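3.2 The basket and the ball

I should say up front that I'd never thought much about baskets before we started this work. My co-author and I wanted an everyday container for the sorting and tidying tasks, something you might find on a hall table with keys and mail in it, and we figured any old one would do. We went through four before we settled on the one used in all of the trials reported here, which we've called the Tumwood basket after the street where we bought it (a colleague kept calling it the bread basket, so both names turn up in our notes).

It's a low, rectangular basket with rounded corners and a thick braided rim that runs all the way around. The floor is woven in bands, so it has ridges, and those ridges turned out to matter quite a bit for where a ball ends up. We used one small green ball at a time and a plain white tabletop throughout.

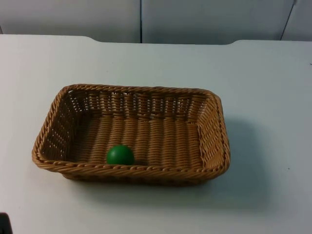
3.3 Why the weave matters

In our pilot sessions at Walska we used a smooth plastic tray, and the ball was a real nuisance. It would wander off to whichever corner was lowest, and a tiny slope in the table was enough to spoil a whole afternoon. A woven floor behaves differently. The ball can settle in the groove between two bands and stay there, which gives you a wider spread of resting places and a much more interesting tidying problem. Faulkner's older report on household containers lumps trays and baskets together under "shallow open vessels", and I think that's a mistake – they're not the same thing at all once something round goes in.

The other thing I grew fond of (and my co-author grew tired of) was the openness of the weave. There are little gaps in the walls and floor, and on a white table the light comes through them as rows of bright specks. It's lovely to look at. It also makes the inside of the basket a very busy background, and when we asked people to mark the outline of the ball in still pictures, they were slower with the basket than they had been with the tray. We had 1,103 stills marked up in the end, and the slow ones were mostly those where the ball was sitting close behind the near rim, so that its bottom was hidden and all you had to go on was a dome of green.
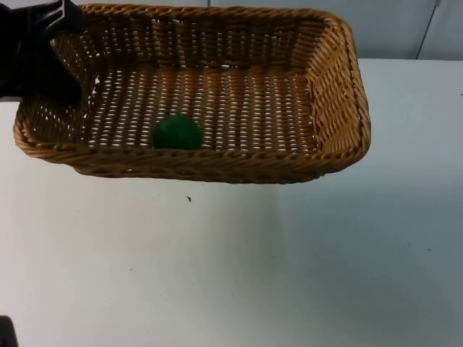
We argued for a while over what to do with those partly hidden cases. I wanted to keep them in, and my co-author wanted a separate group for them, the way the Gurel protocol does it. We ended up doing both: they're counted in the main results, and they also get their own row, which covers 66 stills. If you only care about balls in plain view, you can leave that row out and the overall pattern doesn't change much.

3.4 Tipping and emptying

A basket isn't only for putting things into, of course! Half the chores we do with them at home involve tipping them up, sliding them along a shelf or shaking out the crumbs. So we also looked at the basket being raised by its rim on one side, with the other end left resting on the table. We did 50 of these lifts with nothing inside and another 30 with the ball in place. The empty ones are the ones I'd point people to first, as you can see the whole floor and get a good sense of how the colour of the weave shifts as it tilts. The outside of the near wall goes a deeper brown, and the far wall lets the light in through its gaps.
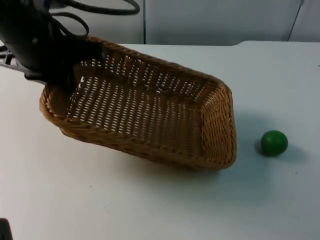 Figure 3. The empty basket raised at its left side, with the right end low and closest to the tabletop.

One practical note for anybody wanting to repeat this. The braided rim is a good place to take hold of the basket, and we'd recommend it over the wall, where the weave is thinner and has some give. Check the rim for loose ends between sessions. Ours had begun to fray at one corner by February, and we tucked the strand back in by hand and carried on with the same basket. I don't believe it affected anything, but the date of the repair is noted in the log so that readers can compare the lifts before and after it.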